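How to Turn Pages for a Pianist

26 February 2022

Page turning is a small job with a lot of ways to go wrong. I have done it for several seasons at the Sernberg chamber series and for two summers at Cukance, and must be getting close to my thousandth page by now. The notes below cover a normal concert with a grand piano and a printed score. You need to read music well enough to follow a piano part at speed. You don't need to play the piece.

Before the day

Ask for the score. Most pianists will send a scan of their own copy, with their markings in it. If they won't, find out which edition they use and borrow that one from a library. Bar numbers and page layout differ between editions, and a repeat that sits on one page in one copy may run across two in another.

Listen to a recording with the score in front of you, at least twice. The first time, just follow. The second time, turn the pages as you would in concert and mark the spots where you got lost. Slow movements are harder than they look. In a fast movement the eye is pulled along, and in a slow one with long held notes it is easy to drift half a bar.

Make a list of these:

Repeats, and whether the pianist takes them
Da capo and dal segno signs
First and second endings
Cuts
Pages that need to be turned back
Movements that follow without a break 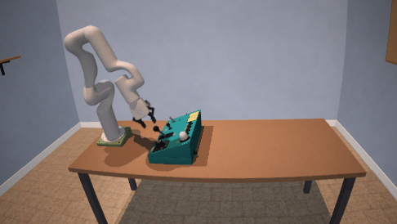
A reader asked whether it is rude to put pencil marks in somebody else's music, adding that at her first concert she had stuck colored tabs on the pages and been told to take them all off again. My answer is to ask first. Most pianists are happy with a light pencil arrow at a back turn. Tabs are another matter, as they can catch on the next page. If the answer is no, write your list on a card and keep it in your pocket until the interval.

At the rehearsal

Try to be there for the whole thing, and never less than the last 25 minutes. Sit where you will sit that evening, on the pianist's left, with the chair set slightly behind the keyboard. You should be able to see the top of the right-hand page without leaning. If the hall's chair creaks, swap it now.

Settle the following with the pianist:

When to stand. Some want you up a full line before the turn, some only two bars before.
When to turn. Many pianists read ahead and want the page gone while they are still playing the last bar. Others want to see every note.
The signal. A nod is usual. Agree on how big a nod, as plenty of players nod to the beat without knowing it.
What to do about repeats. Go through your list aloud, item by item.

When I turned for the Skerneteo Trio last January, the pianist memorized the last bar and a half of every right-hand page and wanted the turn there each time, without a nod. It took me most of the first movement in rehearsal to trust it. If a pianist asks for something like this, mark the turning point in pencil on each page (with permission) and practice it.

Prepare the paper

New scores are stiff. Open the book at several places and press gently along the fold so that it lies flat. Then go through and lift the lower or upper right corner of every page, whichever you will use, giving it a very slight bend. Don't fold it hard. A sharp crease can make two pages lock together.

Check for static, too. Glossy photocopies are the worst for this, above all in a heated hall in winter. Leave them out on the stand for an hour before the concert if you can. Loose sheets should be taped into a concertina or put in a ring binder with matte pockets. The music shop in Giáp where I buy mine sells binders with a cloth spine that make almost no noise. 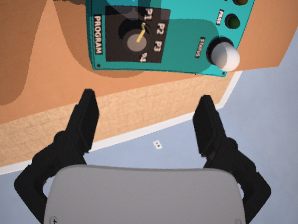 Wash and dry your hands shortly before you go on, and leave off hand cream for the day. Dry fingertips slide over the paper, so a trace of moisture helps, but don't lick your finger on stage. I keep a damp cloth in the wings.

What to wear

Plain black, long sleeves that fit close at the wrist, and quiet shoes. No bracelets, watch or hanging necklace. A loose cuff will drag across the keys or hide the music. Tie back long hair. Skip the perfume, as you will be standing very close to someone who is breathing hard.

Walking on

Go on last, a few steps behind the players. Walk to your chair and stay beside it during the applause, facing the piano. You don't bow. Sit when the pianist sits. At the end, stay seated or stand quietly until the players have left the stage, then follow, or leave by the other side if there is one.
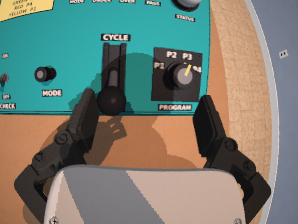
The turn itself

Stand up early and without hurry. Keep your weight on your feet and your right hand at your side.
Reach across the top of the stand with your left hand and take the upper right corner between thumb and first finger.
Rub the corner lightly to be sure you have one page only.
Hold the corner without lifting it. The pianist still needs the last line.
On the nod, or at the agreed bar, move the page across in one quick, even motion.
Press it down at the fold with your palm for a moment, then take your hand away and sit.

Keep your arm high the whole time. If you reach low, the sleeve covers the left-hand page or gets in the way of the pianist's arm. In a long slow passage you can sit between turns. In a fast movement with turns every few lines, it is less fuss to stay on your feet.

When something goes wrong

Two pages at once: go back right away with the same hand. Don't wait to be told. The pianist will usually keep playing from memory for a bar or so.

A page falls back: hold it down and stay standing until the next turn.

You are lost: stop looking for your place in the notes and watch the pianist's eyes and head. When the eyes reach the bottom of the right-hand page, be ready. I got through most of a finale this way in front of 400 people.

The book falls: pick it up and open it at the nearest page you can, then hold it on the stand with both hands. 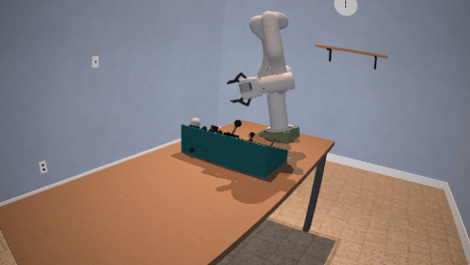
Don't apologize on stage, or make a face. Whatever happened can be talked over in the dressing room. If the mistake was yours, say so once and ask whether anything should change for the second half.

A note on tablets

More pianists now read from a tablet with a foot pedal and need no turner at all. Some still like to have one as a backup. In that case ask which side of the screen to tap and whether the display shows a full page or half pages. Check that the battery is charged and that the screen won't dim, and put a paper copy of the score under your chair.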